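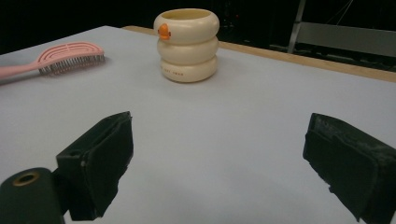

The Requena Soil and Water District has completed its spring review of the lower basin. In this thread we summarize the findings on soil salinity and the measures the district will take from April onward. (1/11)

Salts occur naturally in the soils of the basin. Under rain-fed conditions they stay well below the root zone. Irrigation without adequate drainage raises the water table and carries those salts upward, where evaporation leaves them near the surface. (2/11)

The review covered 168 sampling points on cropland, pasture and fallow ground. Samples were taken at two depths and tested for electrical conductivity and sodium content. Field work was directed by Arnulfo Lozano, soil scientist to the district. (3/11)

Roughly 30 percent of the points showed salinity high enough to reduce the yield of beans, onions and most fruit trees. Barley and sugar beet tolerate these levels better. The most affected fields lie east of the main canal, where the subsoil is heavy clay and the old tile drains have silted up. (4/11)

Sodium is a separate matter. Where it builds up, clay particles disperse, the surface seals after rain, and water runs off instead of soaking in. Several fields near the Jolliria pumping station show this pattern. Gypsum may be of use there, provided that drainage is restored first. Applied to undrained land, it adds to the salt load. (5/11)

The district will begin by clearing the collector drain between the pumping station and the county road. Access for farm vehicles will be maintained, with single-lane passage during working hours. Landowners along the route have been notified by letter. (6/11)

Growers are asked not to apply extra water to "wash" their fields before the collector is open. Leaching works only when the water has somewhere to go. On land with a high water table, the practice brings the problem closer to the roots and may affect neighboring parcels. (7/11)

A cost-share program is available for the repair of on-farm drains, up to $2,000 per holding. Tenants may apply with the written consent of the owner. Work begun before approval will not be reimbursed. Applications are handled by Carmela Herrero at the district office. (8/11)

The review also looked at windbreaks and ground cover. Bare fallow lost more moisture through evaporation than fallow under stubble, and salt crusts were more frequent on it. The district therefore recommends leaving crop residue in place through the dry months wherever disease pressure allows. (9/11)

Groundwater readings will be taken monthly at the existing observation wells. Ji-hoon Ham is responsible for the well network and asks that well caps be left closed and that any damage be reported to the office. Readings will be posted on the public notice page as they are verified. (10/11)

The full report, with parcel maps and laboratory methods, may be consulted at the district office during opening hours. Written comments will be accepted until the end of the irrigation season and should state the parcel number concerned. (11/11)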